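Desk surfaces, cleaning and marking trial
Last updated: 15 August 2024
Print this page | E-mail this page

Continued from the February notes. Purpose: settle on one cleaning routine for the white desktops before the remaining tops are relabeled, and stop using whatever bottle is nearest.

Stock on the shelf at the start: Vesau neutral cleaner (concentrate), Grumby melamine blocks, isopropyl at 70 percent, microfiber cloths. Macarena had put the old citrus spray back with the rest. I moved it to the solvent cabinet. It left a film on the test offcut last time and tape would not hold on it afterward.

Test offcut first, same white finish as the desks as far as I can tell by eye and fingernail. Marked it with pencil, dry-erase pen, a rubber sole and the underside of a plastic tray dragged under hand pressure. Left overnight.

Neutral cleaner, diluted per label, cloth, two passes: pencil gone, dry-erase gone, rubber mark reduced, tray mark unchanged. Isopropyl: rubber mark gone after the second pass, tray mark slightly lighter. Melamine block, damp, light pressure: everything gone, but the area is visibly duller when held at a low angle to the lamp. Tyra could find the patch with her eyes closed, by touch. So the block is out as a general method and stays for isolated marks near the edges.
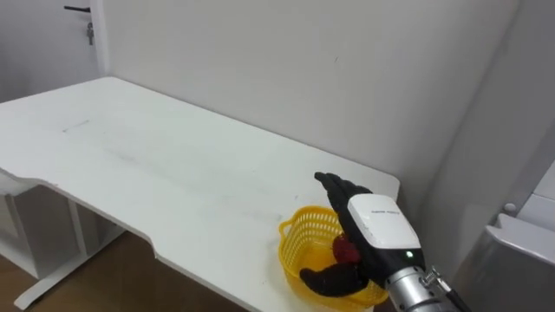

Scuffs and smudges have to be recorded separately from now on, as they don't respond to the same thing. A smudge is something deposited on the surface and the neutral cleaner should lift it. A scuff may be a deposit or may be damage to the finish, and wiping harder does not tell you which. Isopropyl on a small spot does. The diffuse gray streak across the middle of the white desk goes down as a smudge for the log, the thin horizontal line near left-center as a scuff, cause open. Both are faint and neither is a reason to replace the top. Kanokwan thinks the line is transfer from a container base. Possible. Check it against the tray mark on the offcut under the same lamp.

Containers: lift, don't slide. This applies to the plastic baskets as well, even the light ones. Nattawut suggested felt pads on the undersides. I am against it for now, felt picks up grit and then we have sandpaper. Thin silicone dots would be better. Consuelo has a sheet of the Nonum ones left, part no. 341, enough for a first try.

Position marking. The cutout on the front edge makes a poor datum, there is no clear point at which the curve begins. Two people measured from it and got different answers. Use the rear corner against the wall and measure forward. Low-tack tape only, corner marks only, no full outlines. Remove at the end of each week and wipe the residue with isopropyl before it sets.

Routine as it stands:

1. Clear the top completely, baskets included.
2. Dry cloth.
3. Neutral cleaner, two passes, second cloth clean.
4. Isopropyl on remaining marks only.
5. Leave ten minutes before any tape goes down.

Stock code for the Jaidee cloths is 1286. The blue ones shed lint, reorder white.

Open: silicone dots, low-angle comparison of the scuff, whether the leg frames need the same cleaner or just a damp cloth. Macarena to ask the supplier what the finish is.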